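Tasano Robotics Club: Frequently Asked Questions

Last revised in June, after the same four emails arrived again.

Who is this club for?
Anyone enrolled at Cotberg, in any major. We have engineers, two music students and a person studying soil. You don't need to know how to code when you join. You will know a little by the end, whether you meant to or not.

When and where do you meet?
Room 13, downstairs in the Zuria building, at 6:30 in the evening. The door sticks. Push harder than feels polite.

Is this the kind of robotics with fighting?
No. We get asked this at every club fair and we can see the light go out of people's eyes. Our arm picks up household and office objects and puts them somewhere else. It does this slowly. If you want saw blades, there is a very nice club across campus and they have better T-shirts.

What is Tufa?
Tufa is our yearly project and also the name of the code that runs it. The goal is a pick-and-place program that can sort the contents of a junk drawer. Lesia Nazarenko named it after a kind of rock, and she is happy to tell you about the rock.

What will I do in my first month?
Mostly you'll drive the arm by hand while the computer records. Each recorded try is called an episode. We had 2,816 of them at the last backup, and a good share of those were made by people who had joined the week before. After that you can move to labeling, training, or the hardware bench, where Joon-young Hyun will teach you to crimp a connector and then make you do it over.

Do failed episodes count?
Yes, if you mark them as failed. Please mark them as failed. We spent most of a winter teaching the arm to drop things with great confidence.

What objects do you use?
Whatever fits the gripper and won't be missed. Plates, bottles, glue sticks, tape, the usual desk litter. Clear plastic is the hard one, as the camera tends to look straight through it and report a lovely view of the table. Colored caps help. We had a whole argument over whether colored caps are cheating, and the people who said yes have since been put in charge of clear bottles.
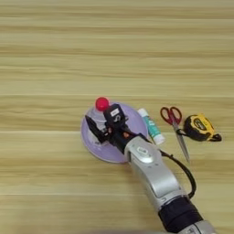
Layouts change between episodes. Move at least one thing before you hit record, even if you liked where it was. A program trained on one tidy arrangement learns that arrangement and very little else, a trait it shares with several of our members.

Can I bring my own object?
Sure. Nothing wet, nothing alive, nothing your roommate will come looking for.

How much does it cost?
Dues are $9 a semester. This pays for cable ties and snacks, in proportions we'd like to keep private.

Is there a competition?
There's a spring sort-off against whoever else shows up. You need 70 points to reach the second round. We have reached the second round. Please don't ask about the second round.

Can I get course credit?
Sometimes. Ask your department before you ask us, and bring the form already filled in.

Something is beeping. What do I do?
Press the red stop button on the wall side of the bench, step back, and find whoever is on the sign-up sheet. If that's you, the manual is in the top drawer under the takeout menus.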